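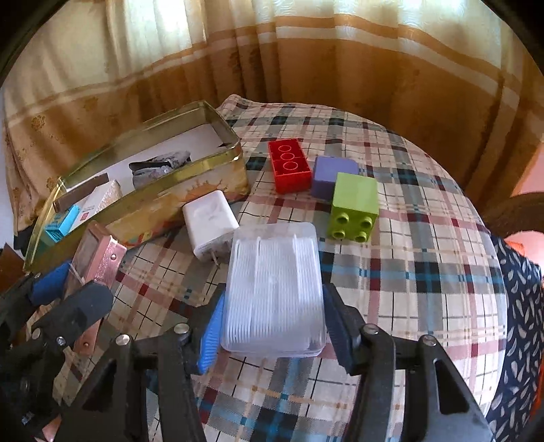
Hello all,

I want to answer Guillot's message about the new phone update and the podcast app, because on my phone it went differently. I installed it on Saturday, sitting at home with the laptop open beside me for notes. The round table there has a plaid tablecloth on it, and the new camera app could not focus on such a pattern at all before the update, and now it can. So that part of the release notes is true. The part about the podcast app is only half true, in my opinion.

First, the old app is not removed by the update. It is only hidden from the home screen. If you search for it by name it still opens, and all my downloads were there. What has changed is that it does not refresh the feeds anymore. I waited one whole evening and no new episode came. When I pulled the list down by hand, I received error 3904 and the text "Service not available in your region". I do not think it has anything to do with region. My wife's phone is the same model with the same carrier, she did not update, and her feeds are refreshing normally.

Guillot wrote:

> I updated last night and the podcast app is gone. They want
> everybody to move to the music app, which needs an account.
> My subscriptions are lost, and I had more than I can remember.
> Is there a way to go back to version 8 without wiping the phone?
> Also does somebody know if Trarkari will keep getting
> their own player approved, or is that the next one to go?

To the first question: no, I did not find a way to go back without wiping. The company stopped signing the older version, so even with a wipe it is possibly too late. I would not try it if you have no full backup.

But your subscriptions are probably not lost. Please try this before you do anything else. Search for the old app, open it, go to Settings, then Library, then Export. It makes a file with the ending .opml, and you can send this file to yourself by mail. Every other player that I have tested can read it. 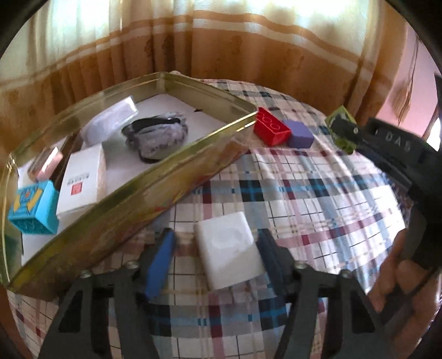
Brestville Mobile Users Group, Phones and Tablets

I tested the export with two other players. The Trarkari player read the file without a problem, but it forgot which episodes I had already heard. It also has a limit of 100 feeds in the free version. The second one, Grisimwood, has no limit that I could find, and it kept the order of my list. Its sleep timer is not good. It stops in the middle of a word and the next day it starts from the beginning of the episode. I have written to them and I am waiting for an answer.

About the approval of Trarkari, I know only what is written on their own news page. They say that the next version was sent for review in October and that they had to take out the button which opens their web shop. They do not say if it was accepted. I would be careful with the rumors in the other forum, there is one person who writes the same thing there every week.
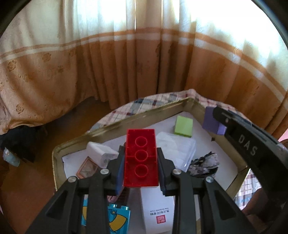
Tips and Workarounds

If the Export line is gray and you cannot press it, turn on airplane mode, close the app completely and open it again. Then the line became active for me. I suppose the app is asking a server first and gives up faster when there is no network, but I am not a programmer.

Do not delete the old app to save space. After deleting it cannot be installed again, the store page is already closed.

If somebody has the update on a tablet, please write if it is the same there. Mine is too old to receive it.

Regards,
Bent Sveinbjörnsson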